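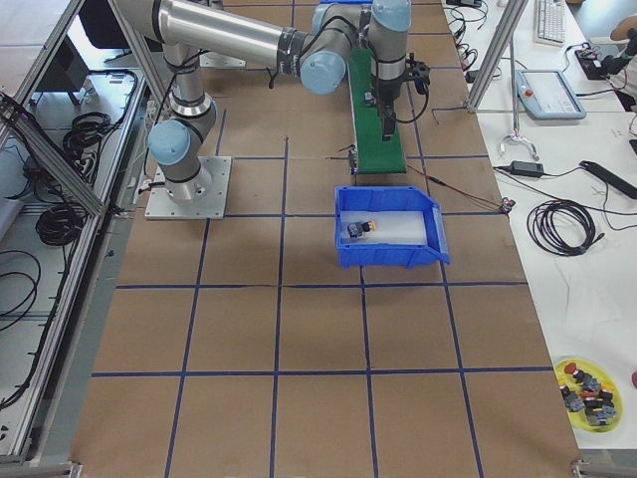

Pick position drifting on the ramp — regrease or re-teach?

dcharbonneau
Our arm picks push buttons off a green ramp and drops them in a lined bin. Since August the picks land a little further down the ramp each week. Lekov support wants me to regrease the wrist joints every 200 hours. Has that ever fixed anyone's drift? I have my doubts.

fandska_tech
It won't. Grease gets you noise and heat, not 3 mm of wander. Put an indicator on the base plate and push the arm by hand. I'd bet on the bolts.

dcharbonneau
Bolts are at torque and marked, and the marks line up. Next guess?

v_rao
Is the table bolted to the floor? And what holds the ramp? If it's a clamp, your ramp is moving and the arm is fine.

dcharbonneau
Small clamp on the corner. It doesn't feel loose to me.

v_rao
"Doesn't feel loose" is what we said at Jovcombe for three months. Scribe a line on the table, run a shift, look again.

oldcellguy
Disagree with Venkatesh. Check the fingers first. Ours wore after 3,000 cycles and the part sat crooked, so it looked like drift when it was all in the grip. Post a shot from the wrist camera.

dcharbonneau
OK, one with a yellow button: 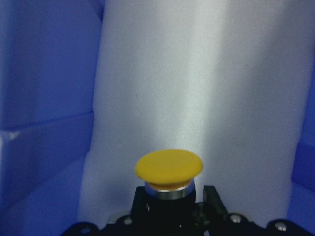
Wrist camera, yellow cap, finger on the right.

oldcellguy
See that gap between the finger and the housing? I'd want to know what it is when you're closed on the part.

v_rao
You can't judge wear from one still. The cap is tilted toward the lens, so what? Could be tilted on purpose. And the plate screws are out of focus, so I wouldn't trust anybody's opinion on those either.

fandska_tech
Put a wrench on the plate screws anyway. Takes a minute.

dcharbonneau
I'll do the scribe line and the screws tonight. I'm not buying fingers on the strength of a gap, sorry. The Aliyu rep quoted me for a set before he'd even asked what part we run.

oldcellguy
Your money. Measure them against a new one at least.

v_rao
Leave the clamp alone until you've got the line down, or you won't know which one it was.

dcharbonneau
Fine. Line first. — Darlene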